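Gandier > Home Goods > Galleries > Small Stuff, Small Spaces

Small Stuff, Small Spaces: A Gallery

Print this page | E-mail this page

I have read a lot of advice on organizing small household items, and most of it ends with me buying a basket. The Wivo method, which has been going around since July, claims you can clear any small surface in 15 minutes if you sort by packaging first and by use second. I have my doubts. Packaging is what the store cares about. I want to know where the clock goes.

Still, I said I would give it a fair look. The checklist runs to 71 points, and I skipped most of them.

Bags and boxes
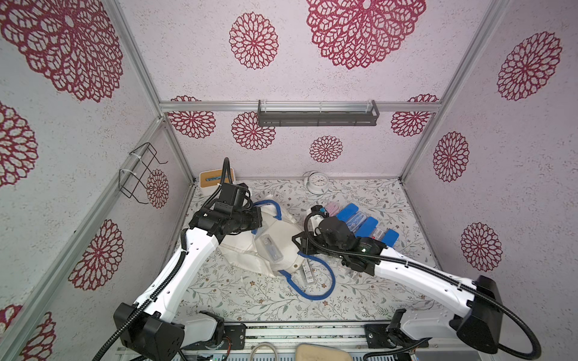
White cloth bag, blue strap, and a row of blue packages beside it on the leafy mat.

According to Wivo, a bag is "open storage." To me it is a place where things go to be forgotten, and a crumpled one with a package sitting on top of it isn't storing much. The packages in a row I can live with, and the transparent windows do save you from reading every label. I was less sold on the wall storage. A shelf basket mounted that high is fine for things you use twice a year. The alarm clock sits toward the back, and I would move it forward, method or no method.

Clear plastic

Now for the part the fans get excited about. Clear cups and clear containers are supposed to let you see what you own at a glance. The Uvport catalog has 25 kinds of them, and I can't think of a home that needs more than 5. A tall cup is good for pens and not much else. Put one in front of another clear container and you are looking at both of them at once, with whatever is behind showing up as a colored blur. I'd take a plain box with a label.

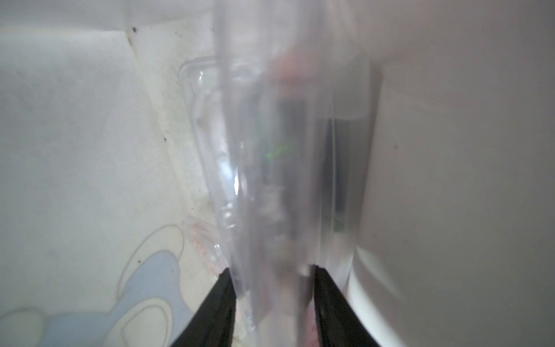

Where I come down

Sorting by packaging is quick, I'll give them that. Whether anybody can find the tape a month later is a different matter, and the Wivo booklet has nothing to say about it. I'm keeping the row idea and leaving the rest.

Related galleries
Wijaya Drawer Dividers: Worth the Money?
Over-the-Door Racks, Compared
What Goes on a High Shelf
Cloth Bags We Kept and Cloth Bags We Didn't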